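Notes for Unit 4: Comparing Hand-Held Grippers

Bring these notes to the lab session. The reading for this unit is chapter 8 of the course pack.

## What we are comparing

Each pair gets two sets of fingertips, labeled Harance and Revness on the storage box. The Harance pads have a wide notch. The Revness pads are flat. Both fit the same gripper body, so any difference you record should come from the pads and how you hold the tool.

## Terms

- **Aperture:** the distance between the fingertips at a given moment.
- **Approach:** the path of the tool from its rest position to first contact.
- **Slip:** any movement of the object against the pad after the grip is closed.
- **Regrasp:** opening and closing again on the same object. Count it as a separate attempt.

## Procedure

1. Check that the pads are seated. A loose pad will rotate under load.
2. Open the gripper fully and start the recording.
3. Approach the object from the side at a steady speed.
4. Close, lift, hold for 3 seconds, and set the object down where it was.
5. Stop the recording and write down the result before the next attempt.

Do 8 attempts per pad set. Change hands halfway through. Keep the marker cube turned toward the head-mounted camera as much as you can; attempts where tracking drops out are repeated.

## Choosing objects

Use one rigid object, one soft object and one that is tall and easy to tip. A capped plastic bottle works for the third. Grip it below the label first, then on the label, and note both results. 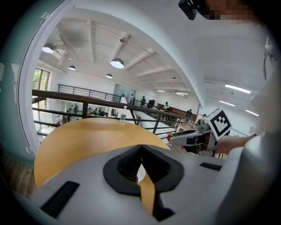
**Estrella Robotics Teaching Group, Bremdale College**

Look at the shape of the pad. The ribbed surface is set inside the notch, so a round object has to enter the notch before it touches the ribs. Line up the center of the notch with the object before closing.

## To hand in

One table per pair, plus a paragraph on which pads you would pick for the bottle. Leave it in the tray outside Room 463 by Monday, February 5, 2024.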